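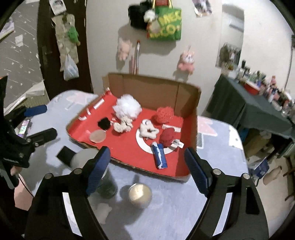
*Fig. 4. Practice tray with mixed soft items, seen from the hand gripper. Blue ridged pads face inward.*

## 4. Setting up a practice tray and recording your first runs

Complete Section 3 (pad fitting and finger alignment) before you start. You need the assembled gripper, a charged battery, a table you can reach from two sides, and a cardboard box you don't mind cutting.

### 4.1 Make the tray

1. Cut the front of the box down to a low lip. Leave the back wall at full height.
2. Line the floor with paper in one strong color. Printed paper is fine, and the paper in Fig. 4 is red with white lettering.
3. Tape the lining down at the corners only. Tape across the middle catches on the pads.
4. Set the tray on the table with the low side toward you.

**Note:** The tall back wall stops round items from rolling off the table. If your box is too shallow for this, lean a board behind it.

### 4.2 Choose the items

Use 7 items or more. Mix shapes and surfaces. The tray in Fig. 4 has a white bath pouf, a red crocheted ball, a dark red yarn ball, a twisted rope toy, a knotted cloth ring and a flat round silicone pad, among other things.

- Start with soft items you can close the fingers on from any side.
- Add flat items later. The silicone pad is harder to pick up than it looks - try tipping one edge up with a single finger first.
- Keep jars and canisters outside the tray until you reach Section 6.

**Caution:** Do not use glass as a practice item with the ridged pads. They hold fabric and yarn well but can slip on a smooth curved surface.

### 4.3 Check the fingers

1. Open the fingers fully and look at the screw heads on the upper knuckles. All should sit flush.
2. Close the fingers slowly on nothing. The pads should meet along their whole length.
3. If they meet at the tips only, back off the linkage screw a quarter turn and repeat.
4. Pull lightly on each pad. If one lifts, refit it as described in Section 3.2.

**Caution:** Keep your other hand clear of the linkage while closing. The gap between the upper knuckles is a pinch point.

### 4.4 Record

1. Switch on the camera and wait for the steady light.
2. Hold the gripper above the tray with both fingertips in view.
3. Start recording. Pause for 3 seconds before you move.
4. Pick up one item, lift it clear of the others, and put it down somewhere else in the tray.
5. Open the fingers fully before going to the next item.
6. Stop after 60 seconds, even if you are not finished.

Move at an even speed. Fast wrist turns blur the picture and the tracking software (Plerkus 3 or later) will drop those parts.

**Note:** Loose yarn ends can wrap around the fingertips. Tuck them in or trim them before each session.

### 4.5 If tracking fails

- *Position jumps sideways:* move any mirror out of view or cover it with a cloth.
- *Position drifts slowly:* add more light, then redo the camera check in Section 2.
- *Error 344:* the card is full or not seated. Switch off before removing it.

Corrections to this section go to Khairul Teoh. The pad alignment steps are by Bujar Vidmar, last revised 02/10/2025.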